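Staying Up for the Cricket Again

31 January 2021 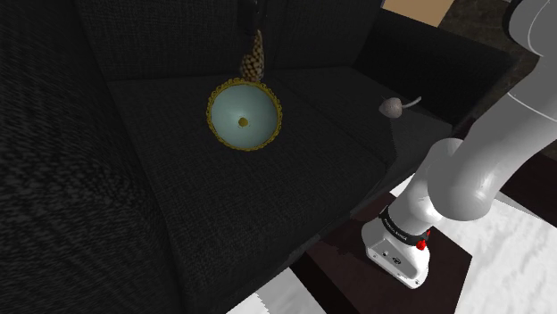 I promised myself I would be sensible about club cricket this season, and by sensible I mean that I would follow the scores over breakfast like a grown woman with a job. That lasted until Skiltach lost their first three wickets before I had finished brushing my teeth. I sat back down, of course, and there went the night.

For anyone new around here, I grew up watching Skiltach with my uncle, and when I moved to Ohio I found out they stream their home matches (one fixed camera and a microphone that picks up every magpie in the district). The time difference is brutal. Play starts in my evening and goes on until an hour when even the dog has stopped checking on me. But I love it, and I have stopped pretending otherwise!

So, the match. Halvorsen batted first and made exactly 300, which felt like plenty on that slow pitch. Emmett Tran got a hundred for them and I have no complaints about a single run of it. He plays that late dab past the keeper so softly that you almost feel sorry for the ball. Then Skiltach went in and fell to pieces, and I was composing a very gloomy message to my uncle when Tayla Tawhiri walked out and started blocking everything.

I want to say a word for blocking. People who come to cricket from baseball, as most of my friends here do, always ask me about the big hits, and I understand that, the big hits are lovely. But an hour of someone just refusing to get out, with the fielders creeping in closer and the bowler getting crosser and crosser, is my favorite thing in all of sport. Tawhiri did it for most of the afternoon (their afternoon, my middle of the night). Kuldeep Grewal kept her company at the other end and swung at anything short, and between them they got the score up to something respectable.

They still lost, I should tell you. Grewal was caught at deep midwicket off a ball he had already hit for four twice that over, and the tail did what our tail does. I said something out loud and woke my husband. Twelve runs short in the end, and I have been through every one of them in my head — the dropped catch when Tran was on nine, the overthrows, that silly no-ball.

Next up is Bidosance, away, early in February, and their ground doesn't have a stream, so I'll be refreshing a scorecard like it's the old days. Dzifa Bawa should be back from her ankle by then and we badly need someone who can bowl at the death. I'll make a pot of tea and let you know how it goes.

Contact | © 2021 All rights reserved | Back to top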